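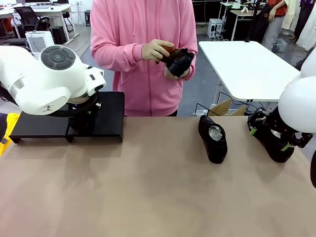 Always take the stuffing out before you polish, wrote a reader from Gillville after the last page went up, or you'll push the creases in for good. Sorry but no. Leave it in. A stuffed toe holds its shape while you rub, an empty one just caves under your thumb.

So, black shoes, the quick version.

Tissue - plain white, scrunched not folded. Two sheets a shoe does most sizes. Pack the toe first, then loosely up to the opening. Never newspaper in anything with a pale lining, the ink comes off. Found that out with a pair from the market at Grestitthorpe, four quid, lining grey ever after.

Cover the table. Brown paper off a roll is best, tape the corners. Polish gets everywhere and it does not come out of pine.

Gloves. Thin ones, so you can still feel the seams. Black under the nails lasts til the weekend otherwise.

One shoe at a time, the other stays on the table. Brush off dust, damp cloth, leave it 20 minutes. Then polish, small circles, less than you think. Heel and round the sole edge get missed every time, so turn it right over and look.

Slip-ons - go easy at the top edge. Cream builds up there and ends up on your socks. If they're synthetic skip the polish altogether, it only sits on top. Damp cloth, drop of washing up liquid, dry with a old tea towel.

Storing for the summer? Fresh tissue, not the stuff you polished over. Box with the lid a bit open. School shoes put away now want checking before September anyway, feet will of grown.

Smelly ones: bicarb in a bit of kitchen roll, overnight, tip it out in the morning. Don't shake it straight in, you'll be hoovering shoes.

Laces next time, and that question about suede. Haven't forgotten.

Updated 2020-06-29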